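Notes from the Teaching Table

It has been a long winter over at the Darwood workshop, and I've been meaning to write a proper update since before the holidays, so please forgive me if this one wanders a bit! Most of you know we have been teaching the two-armed robot to handle storage bins by remote control. One of us holds the leader arms, the robot copies every move, and the whole thing gets saved as a demonstration it can learn from later.

Bins sound easy, and I was as guilty as anyone of thinking so back in October. Then Szu-yu Tang sat me down at the controls and I spent a whole afternoon chasing one across the table (she was very kind about it). The walls slope, the corners are round, and if one arm gets a little ahead of the other the bin swings away like a shopping cart with a bad wheel.
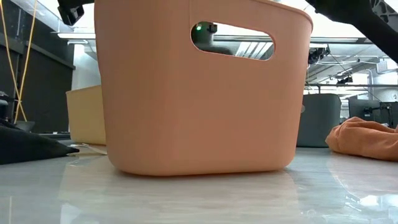 What finally helped me was slowing down before contact. Szu-yu likes to bring both grippers in high and let them hang there for a breath, so the recording has a clear moment where the approach ends and the grasp begins. Hernán Quispe does it all in one sweep, and his demonstrations are lovely to watch, but they are harder for a beginner to copy, and the robot is very much a beginner. We have agreed to keep both kinds for now and compare them when the next round of training is done.

We are up to 843 saved demonstrations, and 18 of those are mine, which I am prouder of than I probably should be. Marlene Kuhlmann has been going through the whole pile and setting aside the ones where a hand slipped or somebody stopped to talk. If you get a note from her asking you to redo a run, please don't take it to heart. I've had 3 already!

We still need people with patience and a free evening, and no experience is necessary. Joni Turunen keeps the sign-up sheet and will happily show you how to hold the leader arms so your shoulders don't ache the next morning.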